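Ticket: gripper closes too early during open day demo
Opened by: Nusrat Bhuiyan
Site: Skovesstead
Status: waiting on Pruvost
Date: 26/06/2024

Hi all, logging this while it's still fresh. We had visitors through at Skovesstead and I was running the tidy-up demo, the one where people get to try the hand-held gripper first and then watch the arm do the same chores. The hand-held part went great! The arm part, not so much.

What happened: on the second group the arm started closing its jaws well before it reached whatever it was going for. It did it 3 times in a row, then behaved for one run, then went right back to it. No error on the panel, and the log just says "grasp complete" every time (it wasn't). 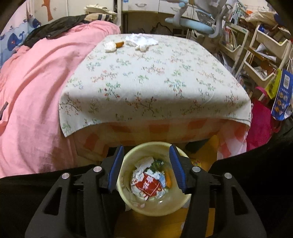

First thing I tried was a plain restart. No change. Then I swapped the jaw pads for the spare set, because Irén Boros had seen something like this in February and pads fixed it for her. Nope. After that I unplugged the wrist cable, plugged it back in and got 2 clean runs, so I got my hopes up – and then it snapped shut early again in front of a whole row of kids, who thought it was hilarious.

Settings, in case they help: close delay is at 1000 ms, same as always, and I haven't touched the Wostar controller since we set it up. Speed was on low for the visitors.

Update from Gaspard Fleury: he says to check whether the demo profile got loaded on top of the normal one, since they both write to the close delay. Good thought. I looked and yes, both are listed as active, which I'm pretty sure is wrong.

Update, me again: turned off the demo profile and ran the arm through lunch with no early closes. I'd still like Pruvost to tell us why it lets you load both at once. Albane Deschamps is taking the same setup to Brestorcombe next, so please don't close this until she's had a chance to try it there. I've sent her the spare pads too, just in case.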